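Tinetville Consumer Co-op Newsletter
Mar 20, 2021

Unit pricing: what changes on the shelf labels in June

The store finishes its move to a single unit-price format in June. The old labels came from two label programs, one inherited from the Beaudoin Street location and one bought later from Nistex, and the two did not agree on units. Facial tissue was priced per box in one aisle and per 100 sheets in the other. Dish soap appeared per fluid ounce on most labels and per pint on the large refill bottles. A shopper comparing two sizes of one product had to convert by hand.

A review of the item file in the winter covered 2667 active items. Of these, 697 carried a unit price in a measure different from that of the nearest comparable item. A smaller group of 65 had the wrong net contents on file, so the unit price was wrong whatever the measure. Those 65 were corrected first, and the shelf price did not change on any of them.
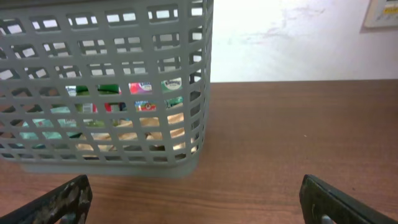
The new format uses one measure per category. Dry goods sold by weight are priced per pound. Liquids are priced per quart, with the exception of extracts and flavorings, which stay per fluid ounce. Paper goods are priced per 100 sheets where the package states a sheet count, and per 100 square feet where it states area only. Items sold singly, such as light bulbs and sponges, are priced each.

Ply is not part of the calculation. A two-ply and a three-ply product with equal sheet counts and equal shelf prices will show equal unit prices. We looked at adding a ply adjustment and dropped it. Sheet thickness varies between makers, and the package does not state it.
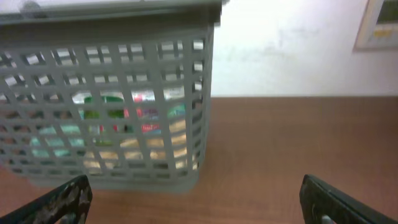 Rounding has also been settled. Unit prices under one dollar are shown to a tenth of a cent. Prices of one dollar and above are shown to the whole cent. The Nistex program truncated; the new one rounds half up. On low-priced items this moves the printed figure by as much as a tenth of a cent, with no effect at the register.

Sale labels will show two unit prices, regular and sale, with the sale figure on the right. Multi-buy offers ("2 for") are calculated at the offer price only if a single item rings up at the same rate. If the full quantity must be bought, the label says so and the unit price shown is for the full quantity.

How to read the new label

1. Shelf price is at lower right, in the largest type.
2. Unit price is at lower left on an orange block. The measure is printed under it.
3. Net contents are on the top line after the item name. Check these against the package, as makers change sizes between our file updates.
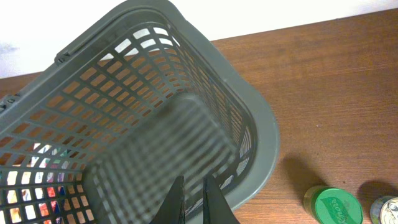 4. The five-digit number at the bottom edge is the item number. Please quote it when reporting an error.

Reporting errors

Write the item number and the problem on a slip at the service desk, or send both by email. Reports are checked against the package within 5 business days. If the file is wrong, the label is reprinted the same night. If the shelf price on the label was lower than the price charged, the difference is refunded with a receipt. 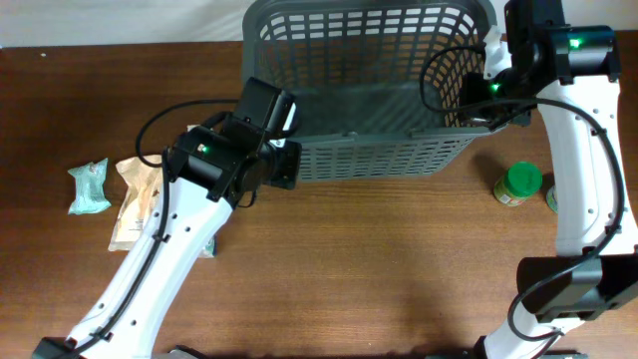
Two categories are not covered yet. Bulk bins keep their present hand-written cards until the new scale is installed, and the Drosis frozen line arrives with case-level contents only, so its single-package weights have to be entered one at a time. Both should follow later in the summer. Produce sold by weight is already priced per pound and stays as it is.

The full list of categories and measures is posted next to the service desk and will go out with the next statement.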